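Tredesitz Household Storage Survey
Data card, release 3

Maintained by: Timent, Domestic Records Unit
Contact: Temitope Amadi, data steward
Last revised: 17 March 2023

Summary

The Tredesitz Household Storage Survey records how residents of the Tredesitz district keep small items at home: stationery, sewing supplies, medicines, spare keys, batteries and similar goods. The release contains 2551 responses to a paper and online questionnaire of 43 items. It is distributed as plain text tables and is intended for researchers in housing, consumer studies and home safety.

Contents of the release

responses.csv — one row per household, one column per questionnaire item
codebook.txt — wording of every item, with permitted values
rooms.csv — one row per room reported, linked to responses.csv by household key
changes.txt — corrections made after the previous release

All files use UTF-8 encoding and comma separators. Empty cells mean that the respondent skipped the item. The value "NA" is reserved for items that were not offered to that household, and the two should not be merged during analysis.

Collection

Questionnaires were sent to addresses drawn from the district housing register. One adult per household was asked to respond. Paper forms were keyed twice by separate clerks at the Onuoha office, and differences were settled by reference to the original sheet. Online forms were checked for blank submissions and for repeat entries from the same invitation code; where a code had been used more than once, the first complete entry was kept.

Respondents were asked to name the main place where each type of item is kept and to state whether that place is open, closed or lockable. A unit with both open compartments and drawers is coded "mixed" in the column unit_form. Earlier releases placed such units under "open", and figures for that category should not be compared across releases without adjustment.

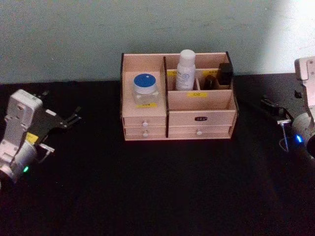 Item 17 asks whether any container has been relabeled by hand. The wording was changed for this release after readers of the pilot form took "relabeled" to include price stickers. The codebook gives both versions.

Known limitations

Households in short-term rentals are underrepresented, as the register is updated only once a year, in April. Responses about medicines rely on self-report and were not checked by visit. The columns room_light and room_heat were filled in by fewer respondents than the rest of the form — they appeared on the last page of the paper version — and should be used with care.

The rooms table contains 2 known key errors, both listed in changes.txt. They do not affect household totals.

Privacy

Names, street addresses and invitation codes have been removed. Age is given in bands. Free-text answers were read before release, and any passage that could identify a person was replaced with the word "withheld". Users must not attempt to link records to individuals.

Access and citation

The files may be used for research and teaching without charge. Redistribution requires written consent from Timent. Published work should cite the survey by its full title and release number. Requests for the keyed paper forms are handled through the Lastska reading room and must be made in writing to the data steward.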